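Chapter 7
What Does a Garment Cost? Price, Wear, and the Trouble with Averages

Most shoppers believe they know what a coat costs. The number is printed on the tag, and the register agrees with it. Economists are less sure, and so are people who have owned a cheap coat for one winter. This chapter is concerned with the gap between the price of a piece of clothing and its cost to the person who wears it, and with the claims that have been built on top of that gap.

The usual tool is cost per wear. You divide the price by the number of times the item is worn. A 17-dollar shirt worn twice costs $8.50 each time it leaves the closet. The arithmetic is easy enough for a magazine sidebar, and magazine sidebars are where most people meet it. The conclusion that tends to follow is that expensive clothes are secretly cheap. You should be suspicious of any formula that so often tells people to buy what they already wanted.

Look at the bottom half of the fraction. The price is known on the day of purchase. The number of wears is a guess about the future, made in a store, by someone holding the item and hoping to be talked into it. People guess high. They picture the wedding, the interview and the dinner, and they forget that they already own something for each.

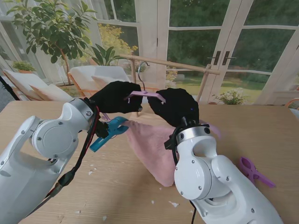

A second problem is that clothes wear out for reasons that have little to do with being worn. Knits stretch at the shoulders while they hang. Elastic goes slack in a drawer. Moths do not consult the price tag. Washing does a good deal of the damage, and a shirt that is washed after every use will age faster than a jacket that is brushed off and put back. Cost per wear treats all of these as the same thing, or leaves them out.

Consider the Tullby wardrobe diaries, which we will return to in Section 7.2. Households in the town of Tullby were asked to write down what they put on each morning, starting in January 2000. The diaries are often quoted as proof that people wear a small part of what they own. They may show that. They may also show that people who are asked to write down their clothes get tired of it and start wearing whatever is easiest to spell. Before you accept the headline finding, ask who kept the diary going, who quit, and whether anyone checked.

Sellers have their own figures, and these deserve at least as much doubt. The coat maker Ellero advertises garments "built for 2000 wears." Worn every day without a break, such a coat would last more than five years. Worn only in cold months, it would last far longer than most people keep the same size, job or taste. The claim might be true of the cloth and still be useless to the buyer. Kokkinos, a rival label, makes no promise about wears but offers free repairs. Whether that is a better deal depends on how many owners ever mail anything in, a number the company has not published.

Then there is resale. Loda, a secondhand marketplace, tells its users to subtract the expected resale price before working out cost per wear. In principle this is sound. In practice the expected price is usually the asking price, and the asking price belongs to the seller's imagination until a buyer shows up. Shipping, fees and an hour spent answering messages about sleeve length seldom appear in the sum.

None of this means that price tells us nothing or that all coats are alike. Some clothes do last longer, and some of those cost more. The question is how we would find out, and what sort of evidence should change our minds. Section 7.1 sets out the cost per wear formula and its assumptions. Section 7.2 takes up the Tullby diaries and the problem of dropouts. The later sections deal with repair, resale and the value of clothes that are kept but never put on.

Before reading on, choose one item you own and write down how many times you think you wore it last year. Keep the number. You will need it for the exercise at the end of Section 7.2.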